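Janow says its attics can hold 800 new rooms. The math is thin

JANOW, September 4, 2023. The city wants people to move upstairs. Under a plan that goes to the council this month, homeowners would get a one-time payment of $3,249 toward turning an unused attic into a bedroom or a home office, and the city would get, by its own count, 800 new rooms without pouring a single foundation.

That number has been repeated in two press releases, a mailer and a speech by Mayor Dale Ranjbar at the opening of the new bus loop. It deserves a harder look than it has been given.

It comes from a report by Sinex, a planning firm the city hired in February. Sinex looked at county property records for 2,143 houses built before 1960, most of them in the Nurkow neighborhood and the streets just north of it. It picked out the ones with a roof steep enough to suggest usable space, took off a share for houses that already have a finished upper floor, and rounded what was left.

No one from Sinex went up a ladder. The report says so on its second-to-last page, in a paragraph headed "Limits of method," where it also says that the records do not list ceiling height, the width of the stairs, the depth of the joists or whether there is a window. Those are the four things an inspector asks about first.

What the code asks for

The city's building code is plain enough. For an attic to count as living space, at least half of the required floor area has to have seven feet of headroom, and anything under five feet doesn't count toward that area at all. In a house with a low roof, that can turn a big attic into a small room very fast. The plan view looks generous. Then the slope comes down and eats the sides.

People who live with such rooms know the trade. A desk can go where a person sits and doesn't stand. Shelves can go on the low wall. A bed works if whoever sleeps in it learns to sit up slowly. A wardrobe usually doesn't work anywhere.

"I have a finished attic and I like it fine," said Aisling Cullinane, a retired building inspector who lives in Nurkow and has written to the council twice about the plan. "I also know what it took. We had to move the stairs. You don't move stairs for three thousand dollars."

Cullinane says she went through her own block, house by house, from what she remembered of past inspections. She found a few attics she thought could be made legal with modest work. Most of the others would need a dormer, a new stair or both.

She is no fan of the report, and she has reason to feel her old department was passed over. The inspections office wasn't asked to comment on the Sinex draft before it was made public. A city spokesperson confirmed this and said the office "will have a role in the rollout." 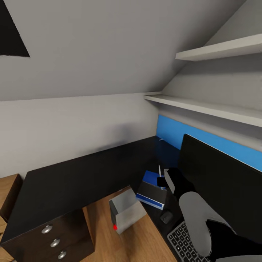

Where the money goes

The payment is flat. A homeowner who needs only insulation and drywall gets the same check as one who needs structural work. City staff say this keeps the paperwork short, and it probably does. It also means the money will go mostly to people whose attics are close to done already, and who may well have finished them anyway.

The plan has no way of telling those people apart from the rest. Asked how the city would know whether a room was built because of the payment, the spokesperson said that "every room is a win for Janow." That is a slogan, and it leaves the question where it was.

Then there is the matter of what counts as a room. The mailer talks about "homes for our growing workforce." The plan itself says nothing about anyone new living in these spaces. A homeowner can take the check, put in a desk and some shelves and use the attic to pay bills. There is nothing wrong with that, and plenty of families could use the space. But it isn't housing, and the city should stop calling it housing.

Ranjbar said in a phone interview that the criticism misses the point. "If a family can stay in their house because the kids have somewhere to do homework, that's a family that isn't out there bidding on the next house," he said. "That takes pressure off everybody."

It's a fair idea, and it might even be true. The Sinex report doesn't test it. It has no survey of homeowners and no figures on who has moved out of Nurkow or why. The mayor said he had heard the story "many times at the door."

The pilot

Janow has, in fact, already tried this on a small scale. A pilot last year offered the same payment on a handful of streets in Nurkow. The city's web page calls it a success and shows a quote from a pleased couple on Alder Street.

Permit records, which anyone can ask to see at the clerk's counter, give a fuller account. Fourteen rooms passed final inspection. The page doesn't mention that figure. It speaks of "strong early interest," meaning people who filled out the online form.

Of the owners who filled out the form and went no further, several told this paper the same thing in different words. They got a quote from a contractor and closed the file. One man on Tenney Avenue said his quote came in at more than he had paid for his last two cars. Another owner was told that the electrical panel would have to be replaced before anyone would touch the attic. A third said she was still waiting for a contractor to call her back.

Fire exits came up too. A sleeping room needs a window or door a person can climb out of, and many attics in the neighborhood have only a small vent or fixed pane at the gable end. Cutting a proper opening in a roof is skilled work, and the shops that do it are booked well into next year.

None of this made it into the Sinex report, which was written after the pilot ended. The firm's lead author said the pilot data "was not part of the scope." The city set the scope.

Heat, cold and the power bill

There is also the plain fact of what it's like up there. Attics in Janow get hot in July. Insulation helps, but in a room right under the roof there is only so much depth between the rafters to put it in, and every inch added comes off the headroom that the code wants.

The plan asks for insulation to the current standard and leaves cooling up to the owner. Most will buy a window unit, if they have a window that takes one. Others will run a wall unit off the existing wiring and hope. Nurkow's wiring is old. The power company, asked whether it had been told of the plan, said it was "aware of the news coverage."

A few owners of finished attics say the worry is overblown. One woman on Carver Street said hers is the best room in the house from October to May, and she shuts the door on it the rest of the year. She had not heard of the payment. She didn't think she'd have needed it.
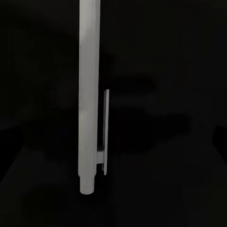 What the council will vote on

The ordinance before the council does three things. It sets up the payment fund, it waives the permit fee for attic work for two years, and it lets the city sign a second contract with Sinex to "monitor outcomes." The firm that came up with the number would be the one to say whether the number was met.

Two council members have said they want that last part taken out. Neither would say on the record how they plan to vote on the rest. A third said the waived fee alone was worth having and that the city could have done it years ago with no consultant at all.

That may be the most sensible thing anyone has said about the plan so far. Permit fees for this kind of work in Janow are higher than in either of the next towns over, and they are charged before an owner knows if the job is even possible. Dropping them would cost little. So would having an inspector do a short visit up front, with a tape measure, and tell the owner yes or no. Cullinane proposed just that in her second letter. She has not had a reply.

The city, for its part, says the 800 figure is "a goal and not a promise." The mailer calls it neither of those things. It says the rooms are "already there, waiting."

The council meets in the lower hall at city hall, and public comment comes before the vote. Speakers need to sign up with the clerk by noon on the day of the meeting. Copies of the Sinex report are at the main library, at the desk on the first floor, and the paragraph on the limits of the method is near the back.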